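Collection notebook, Vilta hand-held grippers, bench side

Tuesday

Started late. Battery on unit 2 was flat, somebody left it on the shelf and not on the charger. Swapped, rebooted, lost most of the first hour to it. PLEASE put them back on the charger.

Plan for today: the "tidy away" set. Object in container, object out of container, small household things. Target 100 good episodes for the week, want to get a decent bite out of that before the Dremmont upload window opens at 10.

Calibration first. Marker board, slow sweep, then the open-close check. Width reading on the right finger drifts when you squeeze hard and hold. Same thing as last time. Zeroed it twice, second time it stuck. Wrote the offset on the tape on the handle so nobody has to hunt for it.

Mapping pass before the demos: go slow, look at the whole table, then lift and look again from higher up. White table is a pain for this. Not enough texture, tracker gets lost as soon as you are close and looking straight down. Fix for now is to keep a bit of table edge or floor in view while you move in. Come in at an angle, not from straight above. Tried both ways back to back and the straight-down ones lost tracking nearly every time. Angle ones mostly fine.

If we want straight-down approaches we need a printed cloth or something with a pattern. Asked for one from Pettigrew, no word.

Demos, notes as I go:

- cup out of bowl, fine, boring, good
- spoon out of cup, fine but I am too fast. Slow down on the close. The model learns the slam otherwise, we saw that with the Pliltunberg batch
- sponge, skipped, it deforms and the width reading means nothing
- hairbrush out of basket, hard, see below

The brush is the interesting one. Handle goes down in the basket and the head sticks up and out over the rim, so it's top heavy and leans. Grab the handle low and the rim is in the way of your fingers. Grab the head and the pads land on bristles, which give, and the thing rolls in the grip. Best I found: handle just under the head, pads either side, close slow, wait a beat, then lift straight up until the end clears the rim. Only then move sideways. If you go sideways early the basket comes along.

Also the basket handle. It's a loop and it stands up, and a finger can hook in it on the way out. Turned the basket so the loop is on the far side. But then do some with it on the near side too, or the policy will think baskets only come one way round. Vary the lean of the brush as well, I caught myself putting it back the same way every time. Lazy resets = useless data.

Reset rule I'm using: shift the basket, turn it, drop the brush back in without looking too hard. Start pose of the gripper different each time also, left, right, high, low. One person resets and another person records if there are 2 of you. Alone it is slow.
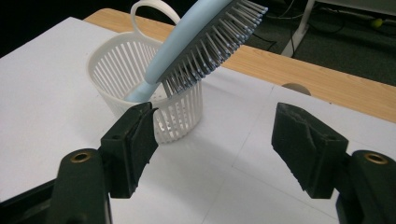
Comment from the Pliltunberg bench, added in the margin after lunch: we would keep the failed lifts too, just tag them separately, because ours only got decent at recovering once it had seen some slips followed by a second try. Also asked for the retry to stay in the same episode and not be cut into a new one.

OK, fair. Was deleting those. From now on: slip and regrasp in one go = keep, tag "recover". Slip and give up = keep, tag "fail", do not count toward the 100. Tracking lost = delete, no discussion.

Pads. Right foam is torn up along the top and scuffed. Still grips but the worn bit changes where contact starts, and I don't want half the set on old foam and half on new. Decision: finish the brush episodes on these pads, then change both sides together and write the change in the log. Do not change just one. Spare foam is in the drawer with the hex keys, I think, check.

Lighting left alone all session, blinds down. Somebody should do a run with them up, shadows on white table will look totaly different.

Upload: first chunk went to Dremmont OK, second one stalled, restarted it, left it running. Check the file sizes against the card before wiping anything.

To do
- pattern cloth, chase Pettigrew
- width drift, right finger, needs a proper look
- new tags into the sheet (recover / fail)
- brush again with the basket handle near side
- try a round handled thing next, see if it rolls teh same way
- charger!!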